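Saleck open day: the fault they would rather not discuss
11/12/20

I went to the Saleck open day in Jescombe because of the June stoppage, and it took me until after lunch to find anyone willing to talk about it. The morning was slides. We were told the Jirner arm had run 4000 moves in simulation without a fault. A fine number, but a simulated table can't get hurt.

Hanan Sleiman, who runs the test group, was more forthcoming over coffee. In June the real arm failed to stop when a person stepped inside the marked zone. It carried on for 8 seconds. The person was Raghda Daher, one of her own technicians, and she got clear with a bruised wrist. The stop signal had been sent. A software update had put it in the same queue as ordinary move commands, so it waited its turn.

I asked why 200 practice runs had missed this. In simulation, she said, the queue was always short and the stop went through at once. No person was ever modelled walking in, either. The virtual room has a rug, a shelf of coloured bins and a poster on the wall, and I would have swapped the lot for one careless colleague.

The stop now has its own wiring, tested every morning. I asked to see the test log and was promised a copy by email. Seven of us put our names down for it. Daher is back at work, and when the arm was switched on for visitors she stood well behind the line.

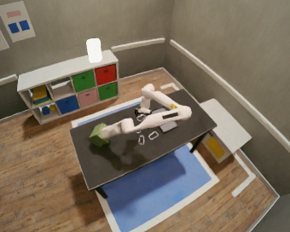
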